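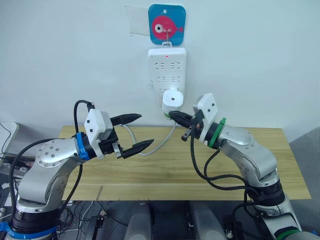 FOLTDALE, October 2018

The Foltdale Shared Workshop is pleased to report that the two-arm bench in the east room has reached the end of its second stage. The bench, known to members by its project name, Plillex, now runs both arms from a single controller and is being used for work on household plugs and outlets. Members who have followed the project since the first arm was bolted down will find the present layout much changed.

The arms face each other across a light wooden tabletop placed against the wall. Colored bands mark which is which: blue for the left arm, green for the right. The same colors are used in the logbook, on the spare parts drawer and in the names of the program files, and members are asked to keep to them. The terms "left" and "right" caused confusion during the first stage, when people stood on different sides of the table and wrote up their notes accordingly.

Each arm carries a parallel gripper with two black fingers. The green arm does most of the plug handling. A white power strip hangs upright from a small metal hook on a blue plate with a pink cartoon fish, and the present exercise is to bring a plug level with an outlet in the strip and hold it there on a straight approach. The grey cord lies in a loop on the tabletop during this work. Cord handling was left out of the original plan and has since been given its own section in the project notes, as a cord that pulls to one side will turn the plug in the fingers before it reaches the outlet.

The budget for the second stage was $1000, drawn from the equipment fund. The largest single item was the replacement controller, followed by gripper fingers and cable. A sum of $80 remains and has been carried forward to the third stage. The tabletop was already in the building and was charged to no account. A full list of purchases is kept in the project binder, with receipts, and may be read at any time the workshop is open.

Several changes were made over the summer that affect everyone who uses the bench.

The controller has been moved off the tabletop. Members should not set tools, drinks or bags on the table while either arm is powered.

The stop button has been moved to the front of the room, and a second one has been added by the door. Both cut power to both arms. After either button is pressed, the arms must be brought back to their rest positions by hand before they are started again, and the stop must be entered in the logbook even when it was pressed only as a precaution.

Speed is now limited to 40 percent in all programs that bring a gripper within reach of the wall. The limit is set in the controller and should not be changed from a personal computer. Members who need a higher speed for open-table work may ask for a separate profile, which will be prepared on request.

Finger pads are to be checked before each session. The pads pick up dust from the wall and from general use, and a dusty pad does not hold smooth plastic well. A dry cloth is enough in most cases. Solvents should not be used on them.

The program files have been placed in one shared folder. Copies on older workshop laptops are out of date and will be removed in December. Any member with unsaved work on those machines should move it before then.

The Bandara room, on the other side of the corridor, will continue to serve for soldering and for the assembly of small boards. No robot work is carried out there. Members waiting for time on the bench may use it to prepare their wiring, provided that the fume extractor is switched on and the tables are cleared afterward.
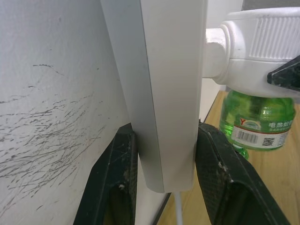

Why does the project practice on power strips and plugs instead of blocks or cups?

Plugs have to meet the outlet at the right angle and in the right position, and a small error in either one stops them. Blocks and cups can be set down slightly out of place with no harm done, so they show very little about how well the two arms are lined up. A plug makes the error plain, and the parts needed are cheap and easy to replace.

Work with the strip has also led the project to look more closely at how the strip itself is held. With a strip that hangs from a hook, a push at one outlet can swing the lower end along the wall. One approach under study is to close a gripper on both sides of the strip near the bottom while an item is plugged in higher up. A mosquito-repellent vaporizer with a green liquid bottle is among the items used at the strip, its bottle hanging below the body of the unit. It places weight to one side of the strip, a different load from that of a plain plug.

The third stage will begin with a set of 100 logged attempts at the plug exercise, all made with the same strip. Each attempt will be entered with the program version, the starting position of the plug and the result. Failed attempts are to be entered in the same way as successful ones. In the first stage they were often left out, and the figures from that period could not be used for planning. The results will be printed in this newsletter when the set is complete.

Wall marks near the bench have been raised at the monthly meeting. The wall will be repainted after the third stage and should be left alone until then. Members should not mount further hooks or plates without first speaking to the workshop office, as the position of anything fixed to the wall has to be measured and entered in the controller.

An introduction to the bench is required before any member may operate it. The session takes one evening and covers the rest positions, the stop buttons, the logbook and a short supervised run with each arm. Groups are kept small so that everyone has time at the controls. Members of the Braltley workshop may attend on the same terms as our own under the existing exchange arrangement, and should bring their membership card.

Those who wish to attend should write their name on the sheet outside the east room or leave a message with the office. Long sleeves must be rolled up, long hair tied back, and lanyards removed. Safety glasses are provided.

The bench will be closed for cable inspection during the first part of December. The rest of the east room will remain open at its usual hours.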